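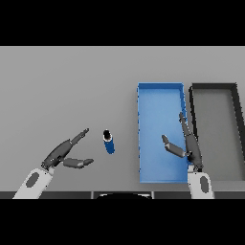 The Well at Trerbridge

The man from Lesumum wanted 430 dollars before he would even take the rods out of the car.

"For finding water," Aileen Panganiban said.

"For looking."

"So if there isn't any, you keep it."

"There's always some," he said, and went to get his hat.

She paid, since her mother had already shaken his hand. Her mother had grown up two farms over and believed in dowsers, in copper bracelets, and in a saint whose name she could never get right. Aileen believed in the county survey, which put the water table under the lower field and nowhere else. She had it folded in her back pocket.

He walked the upper field for an hour. The rods dipped by the fence. They dipped again by the dead pear tree, where the ground was a little soft and anyone with boots on could have told you so. Aileen followed a few steps behind and watched his wrists.

"You're turning them," she said.

"They turn."

"Your thumbs move first."

He didn't argue. He pushed a stake into the ground near the pear tree and wrote a depth on it in grease pencil, then rubbed it out with his sleeve and wrote a different one.

Lăcrămioara Tănase came by that evening with the drilling quote. She read it out at the kitchen door: 3000 for the lower field, 2000 for the upper, the upper being closer to the road.

"Same drill," Aileen said. "Same woman running it."

"Less pipe."

"And if it's dry?"

"Then you've got a hole, and it cost you 2000." Lăcrămioara looked past her to the stove. "Did he do the thing with the hat?"

"What thing with the hat?"

"He puts it on the spot. Says it gets heavy."

Aileen's mother, at the sink, said that it had been very heavy, she had lifted it herself.

Aileen took out the survey and spread it on the table. It was dated January, the year before the quarry opened. She had not noticed that until now. She read it twice, and asked Lăcrămioara what she charged for a test hole.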